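Search tips and how-tos Search Enter keyword Go

Keeping a pale wood table looking good

I love a light tabletop! We've had blond wood in our kitchen for 6 years now and it still makes me happy every morning when I come down to start the coffee. People assume it must be a nightmare to look after, and it really isn't, so this is everything I do to ours.

Daily: a soft cloth, wrung out well, wiped along the grain from one end to the other. Then a dry one straight after, same direction. I keep two cloths on a hook by the sink so I never have to go looking (blue for damp, white for dry, my own system, use any colors you like).

Weekly: one small drop of mild dish soap in a bowl of warm water. Wring, wipe, rinse the cloth, wipe again, dry. Please skip the scouring powder and the green scrubby side of the sponge!

Pale wood grain under a ceiling light: 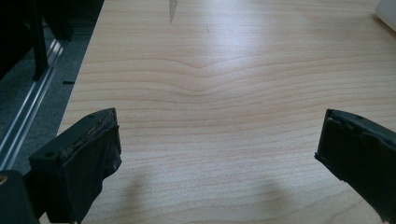
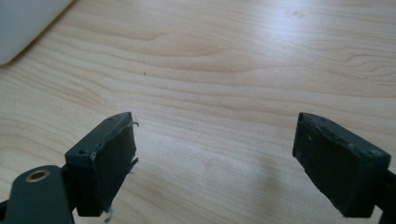 Now for my favorite trick, which I got from Roswitha Ortner when we were neighbors in Hollenstein. Crouch down until your eyes are nearly level with the top and look across it toward the light. Smears and sticky rings you'd never spot from standing height jump right out. Do it from both ends – you'll be amazed what you missed the first time.

Crumbs and specks: lift them with a barely damp fingertip or a corner of the cloth. Dragging grit across a smooth finish is how you get those hairline scratches.

Hot dishes always go on a trivet, and cork is great. Felt dots under bowls and vases are worth the five minutes it takes to stick them on, and I swap mine every August when the old ones get flat and grubby.

Veneer needs a gentler hand than solid wood. Never sand it to get a mark out, and mop up spills near the edges right away so water can't creep underneath.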